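4. Teaching a task by hand

Before you start, the arm should be bolted down, powered, and in a good mood (light rings lit, no beeping). If you skipped Section 3, go back. Kelechi Igwe wrote it and he will know.

4.1 Lay out the work area

1. Put a flat sheet of cardboard within reach of the gripper. Tape is optional. Regret is common.
2. Set out the objects for the task. Small wooden pieces are forgiving. Your phone is not a suitable object.
3. Open Skadent, choose New Task, and give it a name. "Test" is taken. It is taken 117 times.

4.2 Record a demonstration

1. Press Free Drive. The arm goes slack enough to push around, like a polite shopping cart.
2. Hold the arm above the wrist and guide the gripper down until the fingers are on either side of the object.
3. Tap Close. Wait for the fingers to stop before you move on.

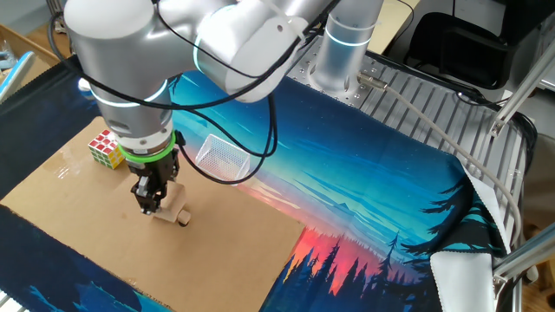 Figure 4-1. Gripper closed on a small object, fingers pointing down.

4. Lift, carry, lower, tap Open. Go at the speed you want to see again, as the arm will copy your dithering faithfully.
5. Press Save. Demonstrations that are not saved go to the same place as single socks.

CAUTION: Keep your fingers out from between the gripper's fingers. It can't tell them apart and has no strong preference.

NOTE: Check cable slack before each recording. A loop that looks generous at the start can pull tight at full reach — error 204 usually means it did.

4.3 Record by remote control

Use this method if you can't stand next to the arm, or would prefer not to.

1. Plug in the Lightfoot hand controller and select Remote.
2. Switch the display to Wrist View.
3. Steer with small movements. Everything looks closer than you expect, and then it is.

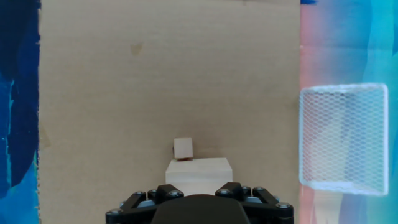 4. Line up over the object before you descend. Correcting sideways on the way down is how stacks become piles.
5. If the display freezes, let go of the trigger. The arm holds its position until you press Resume.

NOTE: Error 535 means the controller has gone to sleep. Shake it gently.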